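Bench tips for a training lab with a suturing robot

Saadet Akyol, skills bench, Surkness
August 27, 2021

The Sorkard arm now does the repeat stitching at our bench in Surkness. The technicians who used to stitch pads by hand for practice sets spend the shift on setup, thread, light and cleanup. Most of what follows is ordinary workshop housekeeping, written down for people moving over from the hand bench.

Thread. Cut every length to 70 cm before the run and hang the lengths on the peg rail. Do not cut at the arm. Trim frayed ends square. Braided thread picks up lint from paper towels; use the lint-free wipes from the Pesonen drawer.

Light. Pale tissue glares. Turn the lamp down one step, then tilt it until the wrist camera view shows the surface vessels. Check the view again after each change of tool. A setting that suits one tool may wash out the next.

Clearance. Before starting, look at the wrist view and find each shaft, the thread and the needle if one is loaded. Stop the run if the thread crosses a shaft where it is not meant to.

Wrist views at the bench:
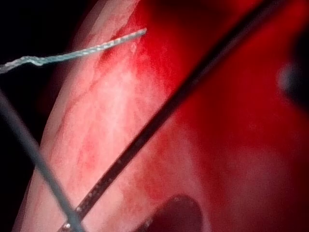
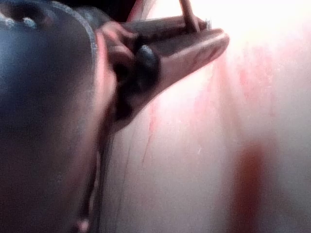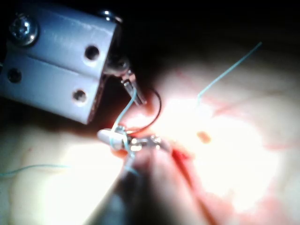

Needles. Load with the small pliers, never with fingers. Log each needle out and back in by number. Hand-bench staff were used to keeping their own count; with the arm, the count belongs to whoever is signed in at the console, and it passes over at shift change with both people present.

Cleaning. Wipe the jaws between pads with a damp swab, then a dry one. Dried residue in the jaw teeth is the usual cause of slipped thread. Screw recesses get a soft brush at the end of the day. No spray near the camera.

Job changes. The old rota had each technician at one station for the full shift. The current one swaps console and prep every two hours. Console work is hard on the eyes and neck, and two people asked for a shorter turn in February. Prep still needs good hands: the arm does not knot a torn pad any better than a person does, and a badly pinned pad wastes the run.

Records. The Clondadent log sheet stays on paper. Write the pad number, thread lot and stop reason. "Arm error" is not a stop reason. Pad 785 was logged that way and had to be run again.

Spares: swabs and brushes in bin 16, lamp fuses in bin 904.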